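Search notebook entries... Go
14 July 2022
by Charito Soriano

Second day with the Ulero oil on the test boards. The boards from yesterday morning were still a little sticky at the ends when I put my thumb on them, but the middles are fine. I think I loaded the cloth too much at the start of each pass and then wiped the ends less carefully. Today I start from the middle and go out to both sides.

What I did, in order, so that I can repeat it in November when the air in the shop is dry:

Sanded all the oak pieces by hand to 180, with the grain. Vacuumed, then wiped with a damp cloth and left them until after lunch so the grain could rise. Light pass with a worn piece of 220, only to take the hairs off. No pressure. Vacuumed again.

Oil from the small can, stirred and not shaken. I weighed 34 grams into the cup and had 6 left over after the first coat, so the boards took 28. Yesterday they took more, but yesterday I did not raise the grain first. I am not sure these two things are connected. Waited 20 minutes, wiped off, waited again, wiped off again with a clean cloth.

The Iltine hard wax went on only two of the boards. It smells stronger than I remember and it is difficult to spread thin. On the first board I left small ridges at the edge, which I could feel better than see. I took them down with a white pad while the wax was still soft. The second board is better. 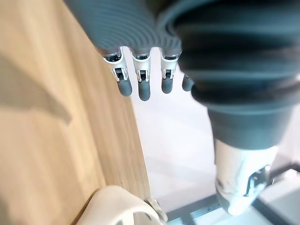
For the water test I am using the same method as in spring: one wet glass left for an hour, one drop of coffee left for an hour, one drop of vinegar for ten minutes. The oil boards need to rest a week before this, so please do not put cups on them, also not empty ones. I wrote the board letters on the underside in pencil. A to D is oil only, E and F have the wax.

A question for Miettinen, if somebody calls them before I do: their sheet says the second coat can go on after "overnight drying", but it does not say at which temperature. Our shop was 17 degrees this morning and I think overnight here is not the same as overnight in their place. I would like to have a number in hours.

Color: the oil makes the oak warmer than the customer sample. The Inent sample stays paler, but it has some white pigment in it and I do not like how it sits in the open pores. Under the window it looks dusty. Under the lamp it is acceptable -- I will show both on Monday and say nothing first.

Rags are spread flat on the rail outside. Please leave them there until they are stiff, then they go in the metal bin with water.

To do: second coat on A and C only. Order more white pads. Find the lid for the 200 ml jar.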